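The sorting arm at Arville: your questions, my answers 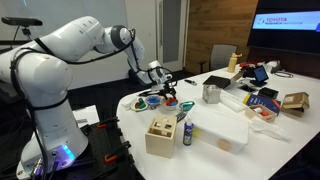 Last changed: 10 May 2022

I'm Razia Hashmi and I look after the people side of the packing team (rotas, training, grumbles). I've had the same questions in the corridor for weeks now, so I've put my answers in one place.

What does it do?
It picks small things up and moves them between dishes and boxes. We're starting with plates and bowls on the meeting room table, with all sorts of other bits around them, as our real benches are never tidy either!

Is anyone losing their job?
No. Nobody's contract or hours change before October, and if that was ever going to be different you'd hear it from me in person first. What does change is the sorting rota. You'll do less of the same two-handed picking and more checking and setting up.

How much can it get through?
The target is 200 picks a shift. Some of you do that before your first tea - I know, Rizwan, you've told me.

Can I stand next to it?
Stay on the far side of the table while it's moving, please. Khurram Gilani will show you the stop button and how to use it.

Do I need to be good with computers?
Not at all. The training is 2 mornings, paid as normal, and Mihret Fikre runs it. She had never touched a robot before this year and she's brilliant at explaining things. There are 14 places so far and I'll ask for more if they fill up.

What if I'd sooner not work with it?
Come and tell me. There's plenty of hand packing on the Gratatar orders and I'm happy to swap people round.

Can we have the meeting room back?
Not yet, sorry. Use the small one upstairs and book it with Shabnam Niazi.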